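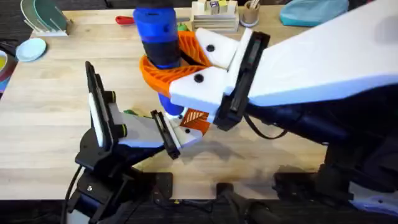 Cell 2, both arms at the held cylinder. Attached to ticket by N. Manzano.

Ticket 127
Subject: Dual-arm handoff, protective stops on approach, and review of shared-zone rules
Site: Pirkar bench lab
Opened by: Nerea Manzano
Assigned to: Kayode Ekpo
Priority: Normal
Status: Closed, one follow-up open
Month: February

Summary

The left arm goes into a protective stop during the second half of the handoff routine. The stop is raised by the Gekow cell controller and the reason code is "shared zone conflict." The right arm holds position as it should. The routine cannot be resumed from the pendant without a full zone reset.

The working rules for the cell (Dual-Arm Bench Rules, section 4) allow two arms in the shared zone only during a declared handoff. The routine declares a handoff. The controller stops it anyway.

Configuration

Two arms on one wooden table, facing inward. Right arm is the holder. Left arm is the receiver. Controller software is Gekow, current site release. Task sequencing is done in Zudent. Part under test is the upright cylinder in the orange lattice holder, gripped by the right arm. The left gripper approaches low, toward the blue lower end. Household items stay along the back of the table for the sorting tasks that share this cell.

Steps to reproduce

1. Home both arms.
2. Load the handoff routine in Zudent and confirm the holder role is assigned to the right arm.
3. Run at the reduced speed setting.
4. Wait for the right arm to present the part at the center of the table.
5. Let the left arm start its final approach.

Expected: left gripper reaches the grasp pose, closes, and reports contact.
Observed: left arm stops short of the grasp pose. Both arms remain powered. Pendant shows a zone conflict.

Log

09:10, Manzano
Ran the routine 19 times with no changes to code or layout. 7 runs ended in a protective stop. All stops were on the left arm, final approach. No stop on retreat. No contact force above the limit was logged on either arm. I do not want to raise the zone tolerance to make this go away, so I am opening a ticket.

09:35, Ekpo
Agreed on the tolerance. Please leave it at the site value. Section 4.2 says the separation limit may be changed only after a new risk review, and a nuisance stop is not grounds for one.

Can you confirm three things:
Which geometry file is loaded for the right gripper?
Is the orange holder included in the payload model, or only the cylinder?
Does the handoff flag go up before the left arm crosses the zone boundary, or after?

10:05, Manzano
Right gripper geometry is the stock file from Oyewole. It has the white fingers and black pads. It does not have the cable that loops below the pads.
Payload model is the cylinder only. The holder was added later and the model was never updated.
Flag timing I will have to pull from the trace.

10:20, Ekpo
Then the payload model is out of compliance with 3.1: "The modeled payload shall include any fixture that moves with the part." The holder moves with the part. Please correct that first and rerun before touching anything else. One change at a time, with a result logged for each.

The smaller orange piece below the lower finger needs a decision too. If it travels with the gripper during the handoff, model it. If it is only there for some tasks, make it a separate payload entry and select it by task.

11:15, Manzano
Added the holder to the payload as a simple cylinder shell, outer surface of the ribs, no lattice detail. Added the smaller piece as a box and tied it to this task only. Reran at reduced speed.

Result: stops are now more frequent, and they come earlier in the approach. The left arm's planned path clips the box around the smaller piece. So the old path was passing closer to that piece than the model knew.

11:25, Ekpo
More stops is the correct result for that change. The controller was missing information before. Do not revert.

Replan the left approach with the new payload loaded. Keep the low approach angle if you can. Coming in higher would put the left wrist too near the white fingers.

13:05, Manzano
Replanned. The left gripper now opens wider before it enters the zone, and the final move is a straight line along the tool axis. Clearance to the smaller piece is within the limit across the whole path in simulation. On hardware the path runs, but I still get an occasional zone conflict. It now happens at the boundary, before the final move begins.

13:20, Ekpo
That points to the flag. Please post the trace.

13:50, Manzano
Trace pulled from Zudent and Gekow side by side. Zudent raises the handoff flag and sends the left arm move in the same cycle. Gekow does not always read the flag before it evaluates the first motion segment. Where the flag is read late, the left arm is treated as an undeclared second arm and stopped. In the bad runs the flag is seen 16 ms after the boundary crossing.

14:05, Ekpo
Confirmed on my side from the same trace. Root cause of the boundary stops is a missing handshake. Section 4.4 requires the entering arm to wait for an acknowledged flag. The routine sends the flag and does not wait for the acknowledgment.

Change requested: add a wait on the acknowledged state before the left arm move. Set a timeout. On timeout, the left arm stays outside the zone and the routine ends with a fault. It must not retry by itself.

14:40, Manzano
Wait and timeout added. Tested the timeout by blocking the acknowledgment on purpose: left arm held outside the zone, fault raised, no automatic retry. Restored the link and ran the full set of 19 again. No protective stops. Contact reported on every run.

15:10, Ekpo
Good. Before I close this, a few items from the layout check against section 2.

2.3, loose objects. The rule is that nothing unrelated to the task may sit inside the swept volume of either arm. The small green object beneath the left wrist needs to be cleared before each run, or it needs to be listed as part of the task. The screwdriver is behind the part, and its shaft points toward the cylinder. Move it to the tool tray when it is not in use.

2.5, cables. The thin cable at the right gripper hangs in a free loop. It is allowed if the loop cannot reach the other gripper in any handoff pose. Please check this at the closest pose and record the result. Measure it on hardware — the Oyewole file will not show it.

2.6, back row. Dish rack, wooden organizer and cup may stay, provided the keep-out plane in Gekow matches where they stand today.

15:45, Manzano
2.3: screwdriver moved. Green object cleared and added to the pre-run checklist.
2.5: checked at closest pose with both arms in hold. Loop does not reach the left gripper. I would still like a clip on it.
2.6: keep-out plane was set for an older layout and sat too far back. Moved forward to cover the rack and the organizer. Handoff path is not affected.

16:00, Ekpo
Accepted. Closing with the resolution below. Cable clip goes to a separate ticket.

Resolution

Payload model updated to include the holder and the smaller orange piece. Left arm approach replanned against the updated model. Acknowledged-flag wait added before zone entry, with timeout and no automatic retry. Keep-out plane corrected. Separation limit unchanged.

Rule changes proposed

3.1, add: "The payload model shall be checked whenever a fixture is added to, removed from, or changed on a held part. The check is logged in the cell record."
4.4, add: "The wait for acknowledgment shall be tested by blocking the acknowledgment at least once after any change to the handoff routine."
2.6, add: "The keep-out plane shall be confirmed after any change to the back row."

Open follow-up

Cable clip for right gripper, including a check that the clip does not reduce wrist travel. Owner: Manzano.

Post-closure note, Manzano
The sorting routine on this cell uses the same zone flag call. I have not seen a stop there, but it also sends the move without waiting. Same fix applied and the timeout test repeated. Payload entry for the smaller orange piece is not selected in that task.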